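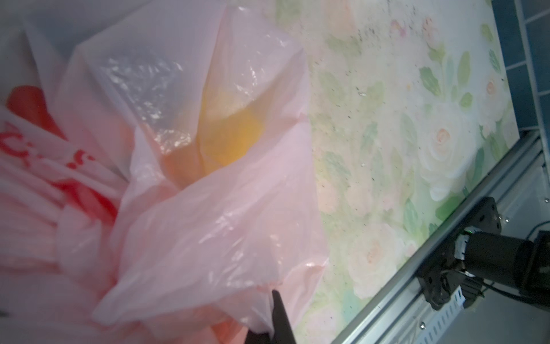
**Figure 4.** Plastic bags, one pale pink, one white and pink with red printing.

### 4.2 Asking rent against listing quality

We turn now to the main question, whether the wording of a rental listing moves the asking rent once size, floor and block are held fixed. Short answer – a little, and mostly at the cheap end.

The sample is 261 listings for one-bedroom and studio units, all in Pernthorpe and the older half of Harnholm, all posted in April. Duplicates removed by hand. A duplicate here means same address, same unit number, same landlord, even where the rent changed between posts; in those cases we kept the first rent asked. Sublets out. Rooms in shared houses out. Furnished units stayed in but carry a dummy, see the specification in 3.1.

Listings were coded on three things: whether the ad names the heating cost, whether it states a pet policy, and how much of the text is about the unit itself as opposed to the neighborhood. The last one is the messy one. Sebastian and Bloxham coded seperately, then compared. Most disagreements were over sentences like "steps from everything," which Bloxham put under neighborhood and Sebastian wanted to drop altogether. We followed Bloxham. Dropping them instead changes no sign and no conclusion in this section.

**Heating.** Units whose ads name the heating cost ask less than units whose ads say nothing. This runs against Rüegg's earlier working paper on Harnholm, which found no gap. Two possible readings. First, landlords with cheap heat have a reason to say so and also tend to own the plainer buildings. Second, silence about heat may go with heat included in rent, in which case the gap is just the bill moved from one column to the other. We can't split these with listing text alone. A phone follow-up was tried and the answer rate was poor, mostly voicemail, so it is not used.

**Pets.** A stated policy of either kind, yes or no, goes with slightly higher rent. The yes ads and the no ads do not differ from each other in any way we would want to defend. Our guess is that the policy line is a marker for a managed building with a standard template. Nanayakkara ads, for instance, always carry the line, in the same spot, and Nanayakkara buildings are newer than the rest. With a management dummy added the pet effect drops by over half and the interval takes in zero.

**Neighborhood talk.** Here the result is cleaner. Ads that spend most of their words on the area ask more per square foot, and the units are smaller. The pattern holds inside Pernthorpe and inside Harnholm, weaker in the second. It also holds with units above shops removed. Not causal, obviously. A landlord with little to say about a small unit talks about the coffee and the bus.

Some words on what asking rent is and isn't. It is the number in the ad. It is not what the tenant pays. Maillard's interviews with leasing agents (section 5) suggest the two stay close for studios and drift apart for larger units that sit empty past the first month. Since our sample is small units only we think the problem is mild, but a reader who cares about rents paid should treat the levels with caution and look at the differences.

Block effects matter more than we expected. The raw neighborhood-talk coefficient shrinks by a third once they go in. Blocks with fewer than four listings were pooled with the nearest block on the same side of the rail line, a choice made before the models were run. Nugroho reran everything with these blocks left out entirely and got the same ordering of effects, with wider intervals.

The Grolteo listings need a separate note. Grolteo let landlords post a rent range instead of a single figure up to the middle of our collection window. We took the low end. Taking the midpoint raises average rent for that source and leaves the text coefficients about where they were. Taking the high end does make the heating gap larger, and we do not report that version as a main result becuase so few tenants seem to be quoted the top figure.

Two checks left over. Clustering by landlord rather than block – intervals widen, heating survives, neighborhood talk survives, pets does not. Trimming the most expensive units – no change worth a table. Full output for both in the appendix, along with the coding sheet and the list of phrases that were argued over. The question of how long an ad stays up is taken in 4.3.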